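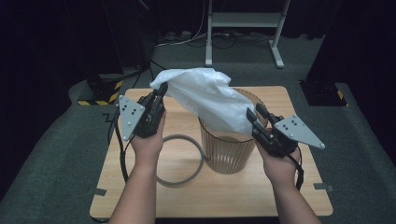
Figure 2. A white plastic bag held with two hand-held grippers.

4.2 Length and the meaning of "extended"

The corpus holds 145 tracks from 34 twelve-inch releases on two labels, Plalta and Wolow. Both labels print the word "extended" on their sleeves with great freedom. We had planned to treat it as a category. After a month with the records we treat it as a mood.

On Plalta releases an extended version is usually the album version with a longer run of drums at each end, which is what a working DJ would expect. Wolow is harder to pin down. Several of its extended versions are shorter than the originals, and one, the A-side of the Stetosach EP, is the same length to the second and differs only in that the piano is quieter. We wrote to the label to ask about this and received a discount code.

Tempo caused fewer arguments, though it did cause some. Our software reported 70 beats per minute for a group of tracks that any dancer would put at twice that. We corrected these by hand, tapping along at a desk, and the corrected values are used from here on. The one exception is "Buthelezi," a slow piece for prepared piano and drum machine that appears on both labels under different catalog numbers. The two coders could not agree whether it had a beat at all. It stays in the corpus and is left out of every tempo average.

Intros were timed from the first audible sound to the first entry of a pitched part. This rule served well for the drum-led material and badly for anything with a grand piano on it, where the pitched part tends to be the first audible sound and the intro therefore lasts no time at all. Readers who play these records out may find that result familiar. For the piano tracks we took the entry of the kick drum instead, and where no kick drum ever came, we entered the full length of the track and marked the row. Marked rows are kept apart in the comparison of the two labels in Section 4.3, where they behave no better.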